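How We Ran a Launch Event for a Hair Clipper Brand on a Student Budget

April 23, 2023
By Citlali Bermúdez

8 min read

When our Promotional Communication class got the list of partner businesses for the spring term, I put my hand up for Wernberg before the list had finished going around the room. Wernberg makes hair clippers and a small line of combs and guards, and they sell mostly to barbers. They had a new cordless clipper coming out in April and wanted people at home to hear about it. They had never held an event. Neither had we!

Our team was me, Uriel Lozano and Teodoro Gallegos. Jovita Ventura was our contact at Wernberg, and Miklós Takács supervised us and read every draft of everything, including the ones we would rather he hadn't seen. This report covers what we planned, what we did on the night, and what the coverage looked like afterward.

What the client asked for

Jovita's first email was short. She wanted "a party, but with a point." After our first call we turned that into a proper brief: get the clipper into the hands of people who cut hair at home, get those people talking about it online in their own words, and keep the tone friendly enough that nobody felt they were sitting through a sales pitch.

She also told us what she didn't want. No free product in exchange for a promised good review, no scripts, and no before-and-after shots that made the "before" person look bad. I was really glad about that last one. A lot of the grooming campaigns we looked at in the first few weeks of class lean on embarrassment, and all three of us had already said we didn't want to do that.

Choosing the guests

This took far longer than we planned for. We began by looking for people with big followings, which is what every event case study we had read seemed to do, and we wrote to a bunch of them and heard back from almost none. Miklós asked us in our second meeting who actually cuts hair at home. Parents, we said. Students. People with a shaved head who got tired of paying for it. He asked why none of those people were on our spreadsheet.

So we started over. Uriel went through local parenting pages and found a dad who posts his kids' haircuts with a running commentary that is funnier than most TV. Teodoro found two college roommates who run a tiny video channel out of their kitchen. I found a woman who has been buzzing her own hair for years and writes long, lovely posts about it. In the end we invited nine people and all nine came, which still makes me happy when I think about it.

We read back through several months of each person's posts before we wrote to them, and I would tell any team doing this to do the same. It meant the invitations could be personal. Mine to the writer mentioned a post she had done about learning to do her own neckline with a hand mirror, and she told me at the door that it was the reason she said yes.

The venue

We wanted a barbershop and the barbershops wanted a rental fee. Teodoro walked the length of Cistham Street asking every place with a decent front window, and it was a café, Irngate, that said we could have the back half after closing if we cleaned up and bought the food from them. Good light, plenty of outlets, a floor that sweeps easily. That floor turned out to matter a lot more than the light.

Uriel drew the layout on graph paper. He put three cutting stations along the wall, with a long table for food as far away from them as the room allowed, and a corner with a plain backdrop for anyone who wanted to film. We had two barbers from Pandey, a shop that already used Wernberg's older clippers, to stand at the stations and teach. They weren't there to give haircuts. They were there to stand next to you while you gave one to your friend, or to yourself, and to stop you before you did something you would regret.

Practice night

We did a full rehearsal in the student lounge and I can't recommend this enough. Uriel played the host, Teodoro let me give him a fade, and the fade was bad. It was bad enough that we rewrote the running order so that the barbers gave a short demo first and everyone got a go on a practice head before touching a person. We also learned that you can't hear a welcome speech over a running clipper, so the speech moved to the very start.

The other thing we caught was the check-in. We had made a sign-in form with far too many questions on it. Teodoro timed me filling it out and then quietly crossed out most of it.

The night itself

People came early! We were still putting out the capes. Jovita arrived with a box of guards in every length and ended up helping us label them, and by the time she gave her welcome she knew half of the guests by name. Her speech was short and warm. She said why the company had made a cordless model, told a story about tripping over a cord in the test room, and sat down.

The demo went well and then the room just took off. I had worried about awkward silence and had a list of icebreakers folded up in my pocket that never came out. The roommates did each other's hair and filmed the whole thing. The funny dad taught the writer how to go around an ear and she taught him the hand mirror trick. One guest who had told us flatly in her reply that she would only watch ended up doing her brother's sideburns. 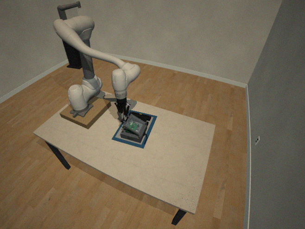 The food ran out before the people did. If we did it again I would order more of the small savory pastries and skip the fruit cups, which are a bad idea anywhere near loose hair, even across a room. We would also start the filming corner earlier. By the time anyone remembered it, most guests had already shot what they wanted at the stations, where the noise was, and a few of the clips that went up later are hard to hear.

What came out of it

We had agreed with Jovita that we wouldn't ask anyone to post. All we gave the guests was a card with the product name spelled correctly and our email address. Over the following week the posts came in by themselves, some of them short clips and one of them a very long essay. We tracked likes, shares and comments in a shared sheet, and when we closed it the posts had drawn 2,214 comments between them. Uriel read all of them. He sorted them by hand into people talking about the clipper, people talking about the haircut, and people talking about something else.

The "something else" pile was the biggest, and at first we were a little crushed by that. Then we read through it together. It was full of people telling each other about haircuts their mothers gave them, or asking where they could find a class like this one, or tagging a friend and saying we should do this. Jovita loved that pile. She has asked us to write it up as a separate note for her sales team, and they are talking about a second evening with Pandey in the fall.

Not every comment was kind. Several people thought the clipper was expensive, and one guest said on camera that the charging stand felt flimsy. We passed all of it along. Jovita's reply was that she would take a truthful complaint from someone who had used the thing over a compliment from someone who hadn't, and she sent the stand comment to the design team the same day.

What we would change

Start on the guest list sooner, and start with the customer. Put one person in charge of sweeping, all night, with no other job. Write the thank-you notes before the event so they can go out the next morning; ours went out late and I still feel bad about it. Ask guests about hair type ahead of time too. Our barbers were comfortable with a wide range, but our practice heads all had the same straight hair, and two guests pointed out, fairly, that this didn't help them much.

On the teamwork side, we split the jobs by what each of us liked and it mostly worked. Teodoro is wonderful at talking to strangers and dreadful at receipts, so I took over the receipts halfway through. Miklós suggested we keep a one-page log of every decision with the reason next to it, and that log is the backbone of this report. It also settled two arguments.

Thanks to everyone at Irngate for staying late, and to the barbers from Pandey for their patience with my fade. The full budget, the invitation texts and the final layout are in the appendix, along with Uriel's comment sheet.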